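Wrist camera views disagree with the head camera after I set the rotation flag – where should the fix go?
Posted in: Perception and calibration
Tags: hand-eye, transforms, time sync, bimanual

Adjoa Acheampong

Hello all, and sorry in advance for the long post. I'm writing the perception side for a two-armed setup with a camera at each wrist and one at the head. The job is to look at a soft toy from all three, merge what we get into one point set, and hand that to the grasp planner. It mostly behaves, but the merged points for the toy come out as two overlapping blobs, and the gap between them grows whenever the arms are moving.

Wrist, head, wrist, as they reach my node before any rotation is applied:
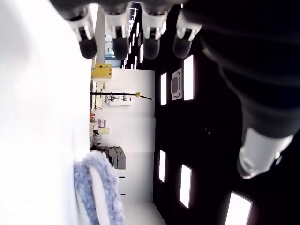
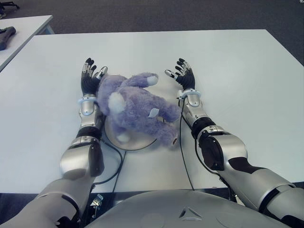
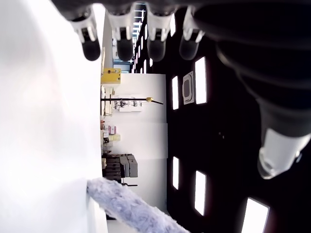

Gwenllian Edwards asked me, before I had even finished writing this up, whether I was rotating the pixels or rotating the camera model, and I'm a bit embarrassed to say the answer is "both, depending on which file you open." Our driver has a flag that turns the wrist images upright for the operator's screen. I switched it on because it made my own debugging so much nicer, and I then found that someone had already put a quarter turn into the wrist camera mount in the robot description. I took that one out, and the blobs moved closer, but they didn't merge.

A few more things that may help:

The head camera is on its own clock. The wrist cameras share one with the arm controllers.
The planner asks for the newest image from each camera and the newest joint state, and assumes they belong together.
With the arms parked, the leftover offset is small but always in the same direction. With the arms moving it is much larger and points along the motion.
Segmentation is fine on the head view. On the wrist views it sometimes takes only a strip of the toy, which I put down to how close the hand is and how bright the tabletop comes out there.

What I'd love to know is where you would put the rotation, and whether I should be recalibrating or chasing timestamps first. I have until the end of November before the planning people need this, so I would like to do it in a sensible order. Thank you so much for reading this far!

Obed Aidoo

I had the same thing on a different arm and recalibrating fixed it. Print a bigger board. Also make sure the image is the right way up or the detector gets confused.

Philomena Kyei

Hi Adjoa, you've described two separate faults very clearly, so you're further along than you think. The parked offset is geometry and the moving offset is time. Please don't recalibrate until the rotation question is settled, or you'll end up with a beautiful calibration of the wrong thing (I lost most of a month to that on the Limelar project and I'm still a little sore about it).

On the rotation: leave the pixels alone all the way to the planner. Let the driver publish the picture exactly as the sensor gives it, and let the transform from wrist to camera carry the turn. If the operators want an upright picture, make a second topic for the screen and never subscribe to it from anything that does math. When you rotate the pixels you also have to swap the focal lengths, move the principal point and rework the lens distortion terms, and I would bet that your driver does the first of these and forgets the others. A principal point that's off by a few pixels gives you a small shift in a constant direction as seen from that camera, so it's a good suspect for what you see with the arms parked.

So I would go in this order:

Turn the driver flag off.
Put the quarter turn back in the robot description, in one place, with a comment beside it.
Park the arms and look at the merged points again.
If there's still an offset, now do the hand-eye calibration. I use 30 poses per wrist, with plenty of tilt in them, because poses that only slide sideways tell the solver very little.

Then the timing. "Newest of everything" is the trouble. Every image needs to be paired with the joint state from the moment it was exposed, so keep a short history of joint states and interpolate into it. We keep 200 of them, which is more than we need and costs nothing. If the head camera can't share the arm clock, measure the difference: wave one arm slowly back and forth in front of the head camera, compare where the hand is in the image with where the joints say it is, and slide one curve along until they line up. Ours came out at 291 milliseconds, which surprised everyone, and it drifted, so do it at every startup.

About the strips from the segmentation, I'd try two things. Cap the exposure on the wrist cameras so the white table stops washing out. And mask the fingers using the hand model and the joint angles – you already know where they are, so there's no reason to make the network guess. Until that works well, give the wrist points a lower weight in the merge and let the head view settle where the toy is.

Do write back with how the parked test goes. I'm curious whether the principal point is all of it.

Ama Agyeman

Agree with Philomena on nearly everything, with one small addition. When you switch off the driver flag, check for saved camera info files as well. Ours were being cached per camera, so the flag was off and the old rotated intrinsics were still being loaded from disk at boot. I only spotted it when the height and width in the message didn't match the image.

I'd also have the planner refuse a merge when the image and joint state are too far apart in time, and log it. The log line is dull but it will tell you the day somebody changes a network switch.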